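Old brick, dry rooms: an interview with Hanane Lahlou

Jun 2, 2025

Hanane Lahlou has worked on interior masonry for Amrani since the firm moved into building repair. Most of her calls concern bare brick walls that shed dust. "People vacuum the floor and the dust is back in a week," she said. "They assume the brick is failing. Usually it is the mortar."

Brick in older houses was often laid in lime mortar and then plastered. When the plaster is stripped, the joints are left open to the room. Lahlou starts by drawing a key along several joints at different heights. If sand falls freely, she rakes the joint out and repoints it in lime.

She does not use cement for this work. "Cement is harder than the brick. Any movement goes into the brick face, and then you lose the face."

Moisture is checked before anything is applied. Her crew takes readings at the base of the wall and again at 40 inches. On one job in April, the two readings differed enough that the work stopped until a gutter outside was replaced.

Sealers are the subject on which she is asked most often. She tests each product on a patch behind a door and leaves it for 42 days. Film-forming acrylics are ruled out on exterior walls. "If the wall can't dry to the inside, the salts collect behind the film and push it off."

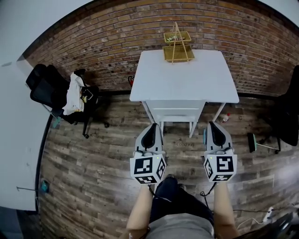 Her colleague Sanaa Ouali handles the estimates. A typical wall of 200 square feet takes almost a week to repoint, she said, and raking out accounts for most of the labor. Anchor holes are filled with lime mortar tinted with brick dust from the same wall.

For upkeep, Ouali recommends a soft brush and no water. She also asks clients to leave a small gap behind large furniture so that air can move. "Bookcases are the worst," she said. "We find the damp when they move out."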